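Gralley's community kitchen opens its doors in March, and the bakers are already lining up

If you've ever tried to sell your own bread, jam or pierogi out of a small apartment, you know the trouble. You need a licensed kitchen, a licensed kitchen costs a fortune to rent, and the nearest one is an hour down the highway. Well, people in Gralley won't have to make that drive much longer! The old Hrynyshyn bakery on the corner by the post office is coming back to life as a shared kitchen, and it opens to its first members in March.

The building has been dark since the Hrynyshyn family closed up shop and moved to be near their grandkids. Plenty of us grew up on their poppy seed rolls (the line on Christmas Eve went past the hardware store), so it was a happy surprise when the family agreed to lease the place to the Skindau Food Project instead of selling it off for parking. The lease runs 5 years, with a chance to renew. 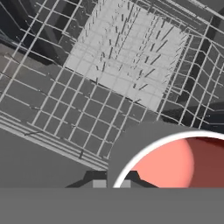

Zohreh Heydari, who is running the project, grew up two towns over and started out selling saffron cookies at the Saturday-morning market from a folding table. She spent three summers baking in borrowed church kitchens, packing everything up again each night.

"I'd be driving home at midnight with trays sliding around in the back seat," she told us. "I kept thinking, there have to be other people doing this. And there were, lots of them."

How many is clear from the sign-up sheet. When the project asked for people who'd like to use the kitchen, 60 names came in, from a high school senior who makes hot sauce to a retired bus driver with a pickle recipe he won't share with his own brother. There's a tamale maker, two cake decorators and a couple who want to try making soft pretzels for the ball games. Not everyone will get going right away. Members will book their hours ahead, mornings and evenings, and the late slots are filling fastest because so many of the cooks have day jobs.

The part I'm most excited about is the classes. Janka Vávra will be teaching a beginner's course on yeast doughs, and if you've had her plum buns at the fall fair, you already know you want in. She plans to keep the groups small, five people at a time, so everybody gets their hands in the dough. Her first session covers a plain white loaf and a braided sweet bread. Later ones get into rye, which she says scares people for no good reason.

"It's sticky, so people add flour, and then they have a brick," Vávra said. "Leave it sticky! Wet your hands and leave it alone."

She's also hoping to run a session on pricing, a subject that comes up every time local bakers get together. Most home bakers charge too little, in her view, and forget to count their own time. She did it herself for years.
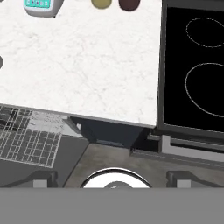

Money for the project came from a mix of places. The town put in part of it, a regional small business fund added more, and a pancake breakfast last fall brought in $2,715, a record for the firehouse by a long way. The Bomerum orchard gave all the apples for the topping and has promised a standing discount on fruit for kitchen members once the season starts.

There will be a little storefront too. The old display window facing the street is staying, and members will take turns stocking it on weekend mornings. Heydari wants the first week to be all bread, and she has her fingers crossed that someone will take on the poppy seed rolls. The Hrynyshyns have mailed over the recipe, handwritten, with one measurement given only as "the blue cup." If you remember the blue cup and have any idea how much it held, please call the library and leave a message.

Class sign-up starts at 9 a.m. on the first of the month at the library front desk. Kitchen members need a food handler's card, and the library has the study booklet in English and Spanish. Teens can join the classes with a parent or guardian.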